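4.3 Greifer und Hand am Steckbrett vergleichen
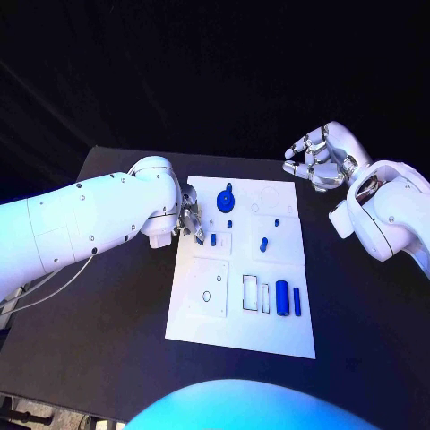
Abb. 12: Steckbrett mit blauen Prüfteilen, links der Metallgreifer, rechts die Fingerhand

Schön, dass Sie bis hierher gekommen sind! Nun dürfen beide Arme endlich zeigen, was ihre Endeffektoren können, und dafür nehmen wir uns ruhig ein wenig Zeit.

1. Öffnen Sie in der Trilier-Steuerung das Profil »Dellholm 2161« und stellen Sie die Geschwindigkeit für beide Arme auf 70 %.
2. Lassen Sie den Greifer das kleinste Teil fassen, anheben und 5 Sekunden halten.
3. Wiederholen Sie dasselbe mit der Hand, zunächst im Pinzettengriff (Daumen und Zeigefinger), danach gern auch mit dem dicken Zylinder.
4. Tragen Sie jeden Versuch ins Protokoll ein, auch die misslungenen.

Hinweis: Rutscht ein Teil weg, erhöhen Sie die Greifkraft bitte in kleinen Schritten.

Vorsicht: Über 75 % Greifkraft können die Fingergelenke Schaden nehmen. Greifen Sie nie zwischen die Arme, solange die Antriebe freigegeben sind.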